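Clellitz Handheld Gripper Work - House Rules FAQ

Last updated 18 July 2023

Read before your first shift. Covers Surkholm and Blackburn, both rooms. If your question isn't here, put it on the sheet by the door.

Who do these rules apply to?
Everyone who picks up a gripper. Day people, visitors, trainers too. No exceptions for short visits.

Do I need to read the whole Lostilel handbook?
No. Sections on cables, floor markings and stands. Rest is for the people who edit the recordings.

What do I wear?
Closed shoes. Long sleeves are fine if the cuff stays clear of the fingers of the gripper. No loose bracelets, no lanyards. Hair tied back if it's long enough to fall forward.

Can I move the table?
No. Not even an inch. If it got bumped, stop and tell the lead, they will put it back and start a new session number. Same goes for the stands.

What about the tape on the floor and table?
Leave it. If a strip is peeling, report it, don't press it down yourself - a strip that's shifted a little is worse than one that's missing.

Where do cables go?
From the wrist, toward you, down over the near edge. Never across the work surface. Never looped round a chair leg. Check for slack before you reach, both arms, full stretch. If it tugs, stop.

How many tries per object?
100 per object, then swap. Don't do 101 because the last one was bad. Bad ones get marked, they dont get replaced.

What counts as a bad one?
Object dropped. Object touched with bare fingers. Gripper out of view. Talking to somebody and looking away. Mark it and carry on, no one gets in trouble for marks. Unmarked ones are the problem.

How fast should I go?
Normal speed. Like you would at home. Slow motion is not safer and the data is no good for anything.

Both hands, or one?
Depends on the card. For wire baskets, trays and anything long it's two grippers, and both stay low over the table the whole time, even if only one is doing somthing. Don't park the spare one in your lap.

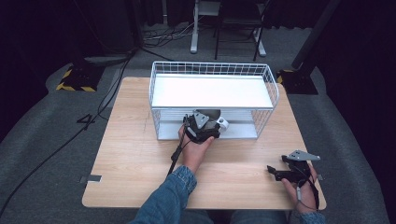

Fingers of the gripper go near the object before they close. No snapping at it from a distance, no using the body of the gripper as a hammer. Light contact is ok. Pushing a basket along the table with the side of the gripper is only ok if the card says push.

Can I stand up during a take?
No. Sit, feet flat, chair in the same place. Stand up between takes all you want.

How often are breaks?
Every 71 minutes at the latest. Sooner if your wrists hurt. Breaks are paid, stop asking.

A gripper is sticking. Can I oil it?
No oil, no sprays. Write the fault on form 3038, put the gripper in the tray, take another one.

Something fell behind a stand. Can I grab it?
Pause first, then yes. Striped edges mean keep your feet off, not keep out forever.

What score do I need on the rules test?
92 to pass. You can retake it the same day.

When do the rules change next?
August. Mostly wording - and a new page on lids.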